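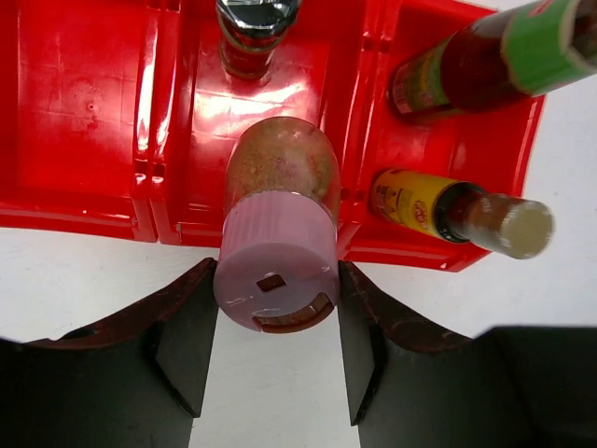 28. August 2025

Gewürze sortiert. Beginn nach dem Frühstück, Ende deutlich später als geplant, weil ich zuerst die Etiketten vom letzten Mal ablösen musste. Der Kleber von Jitby hält auf Glas zu gut. Spülmittel reicht nicht, Speiseöl mit zehn Minuten Einwirkzeit schon. Auf Kunststoffdeckeln bleibt ein matter Rand, den nehme ich hin.

Bestand laut Heft: Mischungen, Salze, Flaschen. Die Mischungen altern am schnellsten, vor allem die mit Paprika und Zwiebelpulver. Prüfung wie immer durch Verreiben zwischen den Fingern, dann riechen, dann Eintrag. Bei der Grillmischung notiert: Geruch schwach, Körnung noch lose, kein Klumpen nach dem Schütteln. Bleibt bis November, danach Kompost. Das Glas mit Koriander ist schon heute weg, roch nach Pappe.

Zur Waage: Die alte von Campbell zeigt bis 1000 Gramm und danach nur noch Striche. Salzvorrat im Beutel 834 Gramm, Etikett sagt 900. Differenz entspricht ungefähr dem, was ich im Juli für die Gurken abgefüllt habe, plausibel also. Nicht nachgerechnet.

Rote Schale mit drei Fächern jetzt fest eingeplant. Ich hatte überlegt, sie durch die Drehscheibe von Setgate zu ersetzen, aber die Drehscheibe braucht die volle Tiefe des Fachs und beim Drehen kippen hohe Flaschen. Die Schale lässt sich als Ganzes herausziehen und feucht auswischen. Nachteil: Der Kunststoff verkratzt, und in den Ecken an den Stegen sammelt sich Pulver. Dafür den schmalen Pinsel nehmen, nicht das Tuch.

Zuordnung, vorläufig:
links: Mischungen mit Streudeckel
Mitte: kleine Gläser
rechts: Flaschen, die höhere hinten
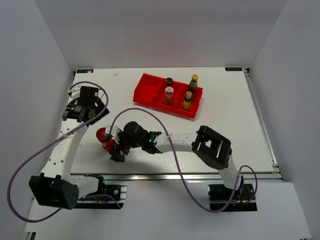 Rechts passt die Reihenfolge. Gelbe Kappe mit grünem Etikett hinten, die kürzere mit gelbem Etikett davor. Von oben sind die beiden schlecht zu unterscheiden, also auf jede Kappe noch einen Buchstaben. Die kürzere steht leicht schief. Ich lege probeweise ein Stück Antirutschmatte von Grima unter, zugeschnitten auf Fachbreite minus zwei Millimeter, sonst wellt sie sich am Steg.

In der Mitte das dunkle Glas hinten, das mit dem weißen Deckel vorne. Das könnte man umdrehen. Das dunkle brauche ich öfter, beim weißen sehe ich den Füllstand auch aus der zweiten Reihe, wenn das Fach davor frei bleibt. Entscheidung vertagt, bis ich eine Woche damit gekocht habe.

Deckel: Streueinsätze gehören in warmes Wasser, nicht in die Maschine. Beim letzten Durchgang hat sich einer verzogen und schließt seitdem nur mit Druck. Manon meint, man solle grundsätzlich über einer kleinen Schüssel streuen und nie direkt über dem Topf, der Dampf setze die Löcher zu. Stimmt nach meiner Erfahrung. Ich mache es trotzdem selten.

Offen: Etiketten neu schreiben, Datum auf den Boden statt auf die Seite. Kümmel kaufen, ganz. Beutel mit Salz in ein Glas umfüllen, sobald eines trocken ist. Heft auf Seite der Öle weiterführen, dort fehlt alles seit dem Frühjahr.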